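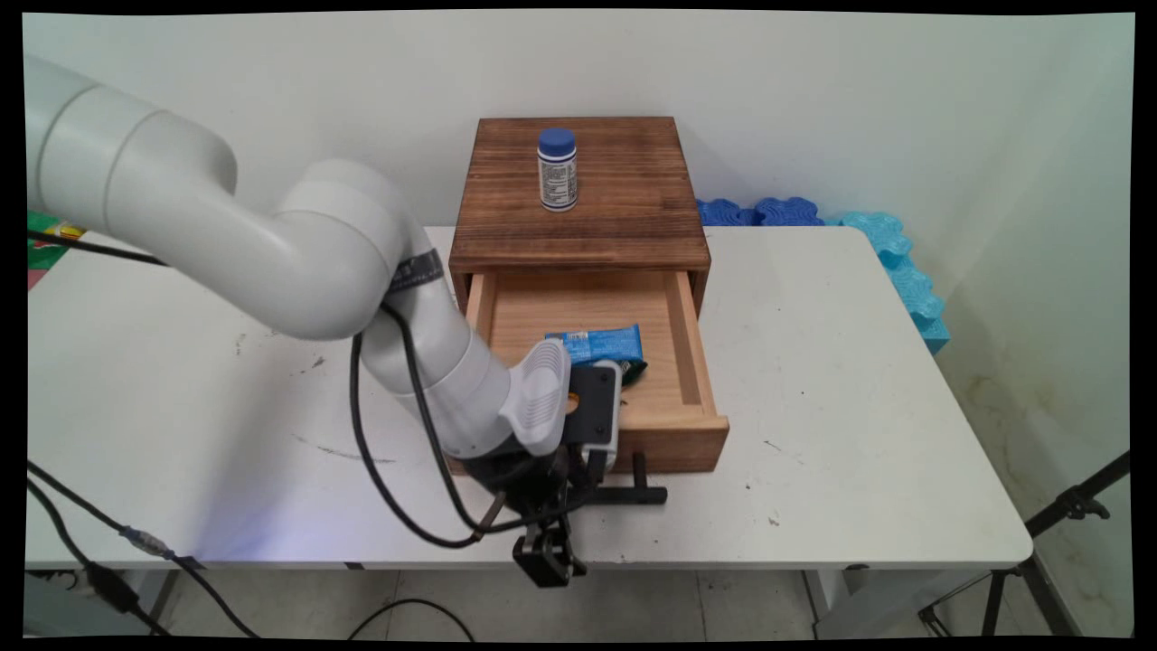

서랍을 여는 데 두 달이 걸렸다. 내가 여는 건 1초도 안 걸린다. 로봇 팔한테 시키니까 두 달이 걸렸다.

공유 작업실 Revesow에 자리를 얻은 뒤로 이 블로그에 쓴 글을 다시 훑어봤더니, 절반은 "다음 글에서는 드디어 움직이는 모습을 보여 드리겠습니다"로 끝나고 나머지 절반은 왜 못 보여 드리는지에 대한 글이다. 이번 글은 그 중간쯤 된다. 움직이기는 한다. 서랍도 열린다. 다만 열라고 했을 때만 열리는 건 아니다.

## 왜 하필 서랍인가

처음 계획은 커피였다. 집에서 로봇을 만지는 사람들은 다들 커피부터 생각하는 모양이고 나도 예외가 아니었다. 그런데 커피에는 뜨거운 물이 들어가고, 작업실 규정에는 "전원이 들어간 장비 근처에서 액체 금지"라는 문장이 있다. 이 규정은 파트리시오 사파타(Patricio Zapata)가 만든 것이 아니라 파트리시오 때문에 만들어진 것이다. 자세한 사정은 본인이 원치 않으니 생략한다.

그래서 서랍이 됐다. 서랍은 직선으로 움직인다. 자유도가 하나다. 교과서대로라면 손잡이를 잡고, 당기고, 놓으면 끝이다. 나는 첫 주에 끝내고 남은 시간에는 물건을 분류해서 넣는 단계까지 갈 생각이었다. 당시 노트에 그렇게 적혀 있다. 글씨도 아주 자신만만하다.

서랍장은 나무로 된 작은 것이고 손잡이는 검은색 막대형이다. 막대형을 고른 건 꽤 잘한 결정이었다고 생각한다. 동그란 꼭지 손잡이로 시험해 본 블라고예(Blagoje Softić)는 꼭지만 뽑아냈다. 아주 깔끔하게 뽑혀서 로봇이 그걸 목표로 삼은 줄 알았다고 한다.

## 당기는 것과 끌고 가는 것

첫 번째 문제는 서랍이 아니라 서랍장이었다. 팔이 손잡이를 잡고 당기면 서랍장 전체가 따라왔다. 서랍은 닫힌 채로 아주 우아하게 테이블 위를 미끄러졌다. 로봇 입장에서는 성공이다. 손잡이의 위치가 목표 좌표까지 이동했으니까. 로그에는 성공이라고 찍혔고, 나는 그 로그를 지우지 않고 남겨 두었다. 기분이 안 좋은 날 보면 더 안 좋아진다.

해결책으로 떠올린 순서는 이랬다.

1. 서랍장 안쪽에 무게를 넣는다.
2. 바닥에 미끄럼 방지 패드를 붙인다.
3. 테이블에 나사로 박는다.

3번은 테이블이 내 것이 아니라서 탈락했다. 1번은 효과가 있었는데, 무게를 넣을 곳이 서랍뿐이라서 서랍도 같이 무거워졌다. 어느 쪽이 먼저 움직이는지 겨루는 경기가 됐고 서랍장이 이길 때가 많았다. 2번은 싸고, 시시하고, 잘 됐다. 두 달을 통틀어 가장 공학적인 성과가 미끄럼 방지 패드라는 사실은 이력서에 쓰지 않을 생각이다.

패드를 고를 때 배운 것을 하나 적어 두자면, 얇고 단단한 것이 두껍고 말랑한 것보다 낫다. 말랑한 패드 위에 올리면 서랍장이 당길 때 앞으로 살짝 기울고, 놓으면 되돌아간다. 인사하는 것 같아서 보기에는 좋은데 손잡이 높이가 바뀐다. 그리퍼는 예의를 모른다.

## 직선이라고 다 같은 직선이 아니다

두 번째 문제. 나는 서랍이 움직이는 방향과 팔이 당기는 방향이 같다고 믿고 있었다. 서랍장을 테이블에 똑바로 놓았고, 팔의 좌표계도 테이블에 맞춰 보정했으니 당연히 같을 줄 알았다.

서랍장을 똑바로 놓는다는 말이 얼마나 막연한지는 해 본 사람만 안다. 눈으로 보기에는 똑바르다. 자를 대 보면 조금 틀어져 있다. 다시 맞추고 한 번 당기면 또 틀어진다. 게다가 싼 서랍은 레일이 없거나 있어도 헐렁해서, 조금만 비스듬히 당기면 한쪽이 걸린다. 사람은 이때 무의식적으로 손목을 살짝 흔들어서 뺀다. 팔은 그러지 않는다. 그냥 더 세게 당긴다. 그러다가 힘 제한에 걸려 멈추고, 멈춘 상태로 나를 쳐다본다. 카메라가 달린 쪽이 나를 향하고 있지 않아도 그런 느낌이 든다.

제어 쪽은 Tokar라는 스크립트 묶음을 쓰고 있다. 마투시(Matúš Matoušek)가 짜서 작업실 사람들끼리 돌려 쓰는 물건으로, 설명서는 없고 주석이 있다. 주석의 상당수는 "여기 건드리지 말 것"이다. 건드리지 말라는 곳을 건드려야 했기 때문에 마투시에게 물어봤고, 이런 대답을 들었다.

> "거기는 나도 왜 되는지 몰라. 건드리면 모르는 사람이 둘이 되는 거야."

그래서 건드리지 않고 바깥에서 감쌌다. 방식은 단순하다. 당기는 방향으로는 위치를 제어하고, 옆 방향과 위아래로는 힘이 느껴지면 순순히 따라가게 한다. 이른바 컴플라이언스 제어다. 책에서는 한 페이지짜리 이야기고, 그 페이지에 나오는 강성 값을 정하는 방법은 "적절히"라고 되어 있다.

적절히. 나는 이 단어와 3주를 보냈다.

값이 너무 크면 예전처럼 걸려서 멈춘다. 너무 작으면 팔이 손잡이를 잡은 채로 흐물흐물 내려앉는다. 중간값을 찾았다 싶으면 케이블의 위치가 바뀌어서 또 달라진다. 여기서 세 번째 문제로 넘어간다.

## 케이블이라는 이름의 여섯 번째 손가락

로봇 팔 사진을 인터넷에서 찾아보면 케이블이 없다. 광고 사진을 찍는 사람들이 지우거나, 관 속으로 곱게 넣거나, 아예 전원을 안 꽂고 찍었을 것이다. 내 팔은 그렇지 않다. 그리퍼로 가는 선이 팔 바깥으로 늘어져 있고, 손목 근처에서 끈으로 묶여 있다.

늘어뜨리는 길이를 정하는 게 생각보다 까다롭다. 짧으면 팔을 뻗었을 때 팽팽해져서 손목을 잡아당긴다. 힘 센서는 그것도 힘이라고 읽고, 팔은 아무것도 안 잡은 상태에서 무언가와 부딪쳤다고 믿으며 뒤로 물러난다. 허공에 놀라는 로봇을 보고 싶으면 케이블을 짧게 하면 된다. 길게 하면 이번에는 서랍에 걸린다. 열 때는 괜찮다. 닫을 때 서랍이 케이블을 물고 들어간다.

지금은 크게 두 번 휘어지게 늘어뜨려 놓았다. 보기 흉하다는 건 안다. 카르멜라(Carmela Peñalver)가 지나가다가 "빨래 널었어?" 하고 물어본 적도 있다. 카르멜라의 로봇은 바퀴가 달렸고 배터리로 움직이기 때문에 케이블 이야기만 나오면 태도가 저렇다. 대신 그 로봇은 지난 5월에 혼자 복도로 나가서 화물 엘리베이터 앞에서 방전됐다. 나는 그 일을 적절한 시점마다 언급하고 있다.

테이프도 꽤 썼다. 팔뚝에도 감고 테이블 모서리에도 붙였다. 정식 케이블 클립을 Manninen에 주문해 두기는 했는데, 도착한 것이 한 치수 작았다. 교환 신청을 하려면 원래 포장 상태여야 한다고 한다. 원래 포장은 내가 이로 뜯었다.

## 그리퍼 이야기를 조금

그리퍼는 검은색이고 손가락이 뭉툭하다. 막대형 손잡이를 잡는 방법에는 크게 두 가지가 있다. 제대로 쥐는 방법과 손가락을 뒤에 걸어서 끄는 방법이다.

나는 한동안 쥐는 쪽을 고집했다. 쥔다는 건 뭔가 문명적이다. 그런데 쥐는 순간 서랍과 팔이 하나로 묶여 버리니까 앞에서 말한 방향 오차가 전부 힘으로 나타난다. 거는 쪽은 훨씬 느슨하다. 손가락이 손잡이 뒤에서 조금씩 미끄러지면서 오차를 먹어 준다. 원시적이고, 소리가 나고, 성공률이 높다.

문제는 걸려면 손잡이와 서랍 앞판 사이에 손가락이 들어가야 한다는 점이다. 그 틈이 손가락 두께보다 아주 조금 넓다. 아주 조금이라는 말은 위치가 잘 맞은 날에는 들어가고 안 맞은 날에는 앞판을 찍는다는 뜻이다. 손가락 끝을 얇게 깎아 볼까도 했는데, 빔(Wim Groen)이 말렸다. 빔은 작업실에서 밀링 머신을 제일 오래 쓴 사람이고, 말릴 때 이유를 말하지 않는다. 고개만 젓는다. 나는 이유를 말해 주는 사람보다 고개만 젓는 사람을 더 믿는 편이다. 대신 손잡이 밑에 와셔를 넣어서 틈을 넓혔다. 로봇을 고치는 대신 가구를 고친 셈이다. 이 취미를 하다 보면 세상이 조금씩 로봇 쪽에 맞춰진다. 우리 집 현관 매트도 그렇게 치워졌다.

## 서랍 안에 넣을 것들

빈 서랍은 가벼워서 너무 잘 열린다. 너무 잘 열리면 끝까지 나와서 앞으로 고꾸라진다. 그래서 안에 뭔가 넣어 두는데, 요즘은 작업실 간식 바구니에서 가져온 포장된 것들을 넣는다. 어차피 다음 단계가 "서랍에서 물건 꺼내기"라서 미리 친해지라는 뜻도 있다.

봉지류는 로봇한테 어려운 상대다. 모양이 매번 바뀌고, 조명에 따라 반짝이고, 잡으면 찌그러진다. 서랍장 위에 세워 둔 작은 병은 반대로 얌전하다. 원통이고, 뚜껑 색이 진해서 카메라가 잘 찾는다. 병은 원래 집는 연습용이었는데 지금은 진동 감지기 노릇을 겸한다. 당길 때 서랍장이 덜컹하면 병이 넘어간다. 힘 센서 그래프를 들여다보는 것보다 이쪽이 빠르다. 마투시는 이걸 보고 "센서 융합"이라고 했다. 칭찬은 아니었던 것 같다.

병이 넘어지지 않고 끝까지 열리면 내 기준에서는 합격이다. 이 기준을 세운 뒤로 성적이 뚝 떨어졌다. 예전 기록을 새 기준으로 다시 보니 성공이라고 적어 둔 것 중 상당수가 과속이었다.

## 성적표

숫자를 물어보는 분들이 있어서 적는다. 지난번에 하루 날을 잡고 저녁 내내 같은 동작을 반복시켰다. 총 26번 시도했고, 병까지 안 넘어지고 제대로 열린 것이 12번이다. 절반이 안 된다. 동전을 던지는 편이 낫다는 댓글을 막기 위해 미리 말해 두자면, 동전은 서랍을 못 연다.

실패의 종류는 대략 이렇다.

- **앞판 찍기.** 손가락이 틈에 못 들어가고 앞판을 민다. 서랍이 더 단단히 닫힌다.
- **병 넘어짐.** 열리기는 열렸다. 가장 억울한 종류.
- **중간에 걸림.** 서랍이 비스듬히 끼어서 힘 제한까지 간다.
- **허공 당기기.** 손가락이 손잡이에서 빠졌는데 팔은 모르고 끝까지 당긴다. 동작 자체는 제일 아름답다.

허공 당기기는 쉽게 잡을 수 있을 것 같다. 당기는 동안 힘이 전혀 안 느껴지면 놓친 것으로 치면 된다. 그런데 앞에서 말한 케이블이 딱 서랍만큼의 힘으로 손목을 당겨 준다. 그래서 팔은 빈손으로도 서랍을 열고 있다고 굳게 믿는다. 케이블을 늘어뜨린 모양에 따라 기준값을 빼 주는 코드를 넣었는데, 팔의 자세마다 값이 달라서 표가 점점 길어지고 있다. 표로 해결하려는 순간 뭔가 잘못됐다는 걸 알 만큼은 나도 경험이 있다. 그래도 표는 길어지고 있다.

## 조명에 대해서도 한마디

낮과 밤의 성적이 다르다. 처음에는 기분 탓이라고 생각했고, 다음에는 모터 온도 탓이라고 생각했고, 그다음에는 옆자리 레이저 커터 탓을 했다. 옆자리에 사과해야 했다. 원인은 그림자였다. 손잡이가 검은색이고 그리퍼도 검은색이라, 팔이 다가가면서 드리운 그림자까지 겹치면 카메라 쪽 프로그램이 어디까지가 손잡이고 어디부터가 자기 손인지 헷갈려 한다. 자기 손가락을 목표로 인식하고 그리로 다가가려고 하는 순간이 있다. 당연히 영원히 도달하지 못한다. 한참 보고 있으면 철학적인 기분이 드는데 모터가 뜨거워지니까 꺼야 한다.

손잡이에 밝은색 스티커를 붙이면 된다는 건 안다. 댓글로도 받았고 메일로도 받았고 파트리시오는 스티커를 직접 가져다주었다. 공룡 모양이다. 아직 안 붙였다. 스티커 없이 되는 걸 보고 싶다는 고집이 하나 남아 있고, 앞에서 이미 가구를 개조하고 패드를 붙인 사람이 부릴 고집은 아니라는 것도 안다.

대신 접근하는 마지막 구간에서는 카메라를 안 믿기로 했다. 멀리서 한 번 제대로 본 다음, 가까이 가서는 그 기억과 손끝 감각만으로 들어간다. 밤에 냉장고 문을 찾을 때의 나와 같은 방식이다. 이걸로 앞판 찍기가 눈에 띄게 줄었다.

## 안전 이야기, 짧게

집에서 따라 하려는 분들이 메일을 주셔서 적는다. 비상 정지 버튼은 팔이 닿지 않고 내 손은 닿는 곳에 둔다. 처음에 나는 버튼을 테이블 위에 놓았고, 팔이 그걸 눌렀다. 결과적으로는 안전했다.

속도 제한은 낮게 걸고, 힘 제한도 낮게 걸고, 새 코드를 돌릴 때는 서랍장을 치우고 빈 공간에서 먼저 한 번 움직여 본다. 머리를 테이블 위로 들이밀고 "어디가 걸리지?" 하고 들여다보고 싶을 때는 전원부터 내린다. 이건 농담 없이 쓴다.

그리고 바닥 케이블. 팔이 사람을 해칠 확률보다 내가 케이블에 걸려 넘어질 확률이 훨씬 높다. 이미 2번 넘어졌다.

## 비용과 가족

팔 본체 값은 지난 글에 썼으니 또 쓰지 않겠다. 같은 고통을 두 번 겪을 필요는 없다. 이번 두 달 동안 추가로 든 것은 패드, 와셔, 테이프, 작은 치수의 케이블 클립 한 봉지, 그리고 Stesen에서 산 커넥터다. Stesen 커넥터는 비싸지만 딸깍 소리가 난다. 싼 커넥터는 꽂혔는지 안 꽂혔는지를 로봇이 멈춘 다음에 알려 준다.

어머니는 전화로 뭘 만들고 있느냐고 물으셨다. 서랍을 여는 기계라고 말씀드렸다. 잠깐 조용하시더니 닫는 건 되느냐고 하셨다.

닫는 건 된다. 닫는 건 처음부터 됐다. 손가락으로 앞판을 밀기만 하면 되니까. 앞판 찍기 실패가 왜 그렇게 많았는지 생각해 보면, 이 팔은 애초에 닫는 쪽에 재능이 있었던 것 같다.

## 다음에 할 것

우선 힘 센서 보정을 다시 한다. 표를 늘리는 대신 자세로부터 케이블 무게를 추정하는 쪽으로 가 보려고 한다. 카르멜라가 비슷한 걸 학교 다닐 때 해 봤다며 노트를 빌려주겠다고 했다. 노트는 스페인어다.

그다음은 당기기 시작할 때의 가속도. 병이 넘어지는 건 거의 다 출발 순간이다. 출발을 부드럽게 하면 되는데 너무 부드러우면 서랍이 처음 떨어지는 순간의 마찰을 못 이기고, 이기는 순간 튀어나온다. 사람이 뻑뻑한 서랍을 열다가 안에 든 걸 다 쏟는 것과 똑같은 현상이다. 블라고예는 서랍에 양초를 문지르라고 했다. 할머니한테 배운 방법이라고 한다. 나는 임피던스 제어 논문을 5편 출력해서 읽는 중이었는데, 일단 양초도 한 자루 샀다.

물건 꺼내기는 그 뒤다. 봉지를 집어 테이블 위로 옮기고 서랍을 닫는 것까지가 여름 목표였고, 목표를 적은 종이는 벽에서 떼어 서랍에 넣어 두려다가 로봇이 열어 줄 때까지 기다려야 할 것 같아서 그냥 가방에 넣었다.

양초 결과는 해 보고 나서 올리겠다. 강성 값이 궁금하다고 하신 분께는 따로 답장을 드렸다. 그 값은 제 서랍장, 제 케이블, 저녁 8시 이후에만 맞으니 그대로 쓰지 마시길. 그리고 와셔 두께를 물어보신 분, 집에 있는 걸 넣은 거라 규격을 모른다. 이번에 손잡이를 다시 풀게 되면 재서 댓글로 달아 두겠다.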